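Greifer für die kleine Werkstatt: Tipps vor dem Kauf

Wer einen Roboterarm für Packarbeiten anschaffen möchte, schaut meistens zuerst auf den Preis vom Arm. Ich habe bei Guvier und bei Rotero je ein Angebot geholt, und in beiden war der Greifer eine eigene Position. Bitte rechnen Sie ihn von Anfang an mit.

Die Finger sollen zu den Teilen passen, die Sie wirklich haben. Ein glatter Holzklotz und ein rauer Stein verlangen nicht dasselbe, und ein gerissener Kartonrand gibt leicht nach.

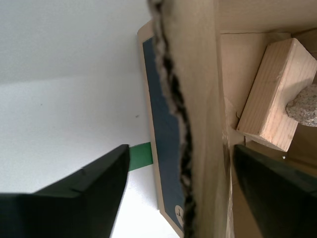

Soll man Ersatzfinger gleich mitbestellen?
Ich empfehle 2 Paar. Bei Surnisa war die Lieferzeit für einzelne Finger 6 Wochen, und so lange möchte man nicht auf eine Nachlieferung warten.

Platz am Tisch

Messen Sie den Tisch erst mit dem größten Karton darauf, und zwar mit offenen Klappen. Die Klappen stehen seitlich weit hinaus, und der Greifer muss von oben daran vorbeikommen. Ich hatte zuerst nur den geschlossenen Karton gemessen und musste danach die Tischplatte neu bestellen. Markierungen auf der Platte kosten wenig und helfen, den Karton wieder auf dieselbe Stelle zu setzen. 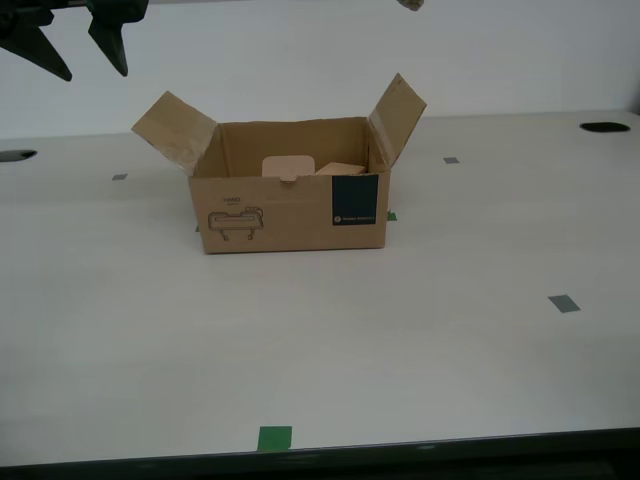 Reserve im Budget

Planen Sie 8 Prozent der Summe für Kabel, Schrauben und Befestigung. Wartung kommt extra dazu. Effiong bietet einen Vertrag über 3 Jahre an, aber fragen Sie schriftlich nach, ob die Anfahrt enthalten ist. In meinem ersten Angebot stand davon nichts.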